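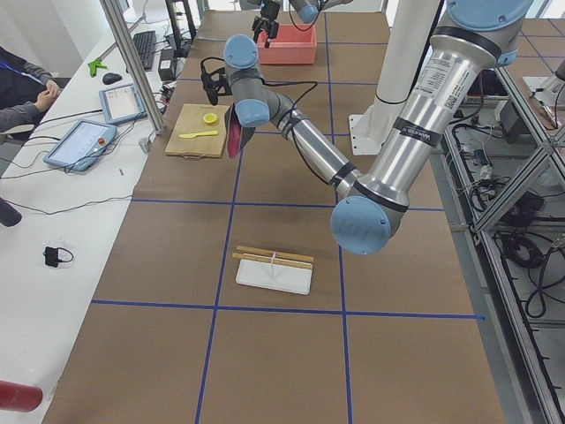

*Robot arm over the papered table, blue tape grid.*

# Dorkham Slope Comments: a data card

Posted in April by the maintainer

Search this site... Go

Hello! If you've landed on this page you probably want the written comments people sent in about the Wivisow pipeline, the one Kassab wants to run along the hillside above Dorkham. I've been typing them up on and off all winter, and this is my attempt at saying what you get and what you don't.

## What's in it

There are 305 comments, one per row. Of those, 176 talk about landslips or drainage in some way, and 68 come with an attachment (mostly maps, a few soil reports, one very long poem about a culvert). I've kept the spelling as people wrote it, so expect "Dorcam" and "Dorkam" and search accordingly.

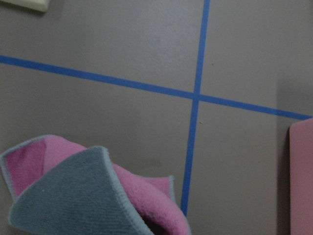
The columns are plain enough: `id`, `month`, `parish`, `stance`, `topic`, `text` and `attachment`. I filled in `stance` myself by reading each letter — for, against, or unclear — and I'm sure you'll disagree with me on a few. Quite a lot of people start out cross about lorries and end up worried about the stream, and I went with whatever they spent the most words on. If you'd like to do your own sorting, ignore that column and start from `text`.

## Where it came from

Everything was in the public file at the Dorkham office, as paper or as scans so faint I had to turn my screen right up. I ran the better scans through Filtomow, which did well on typed letters and made a lovely mess of handwriting, so the handwritten ones I did by hand. House numbers, phone numbers and signatures have been taken out. Parish names stay in, as you can't make much sense of the drainage comments without knowing which side of the hill they're from!

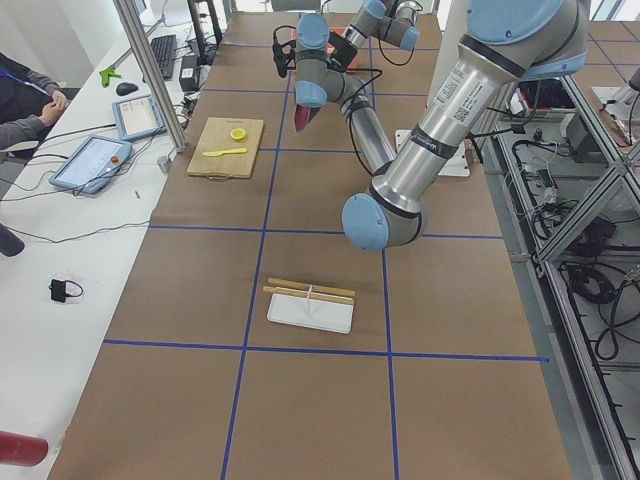
*The same table with two arms in view.*

## Things to watch for

- 200 comments came in during the last month, so don't read too much into a chart of replies over time.
- Form letters are in there as separate rows. Look for `form = yes` in the topic notes.
- Kassab's own replies aren't included. They're in a different file and I haven't got round to it.
- A blank `month` means the date stamp couldn't be read.

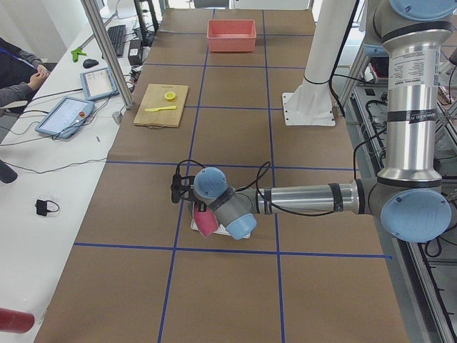 ## Using it

It's one CSV, UTF-8, commas, text in double quotes. Some spreadsheets split the longer letters over several lines when you open them, and importing the file works better than double-clicking it. Use it for whatever you like, just say where you got it, and please don't try to work out who wrote what. Corrections are very welcome — send me the `id` and what you think it should say, and I'll check it against the scan when I next have an evening free.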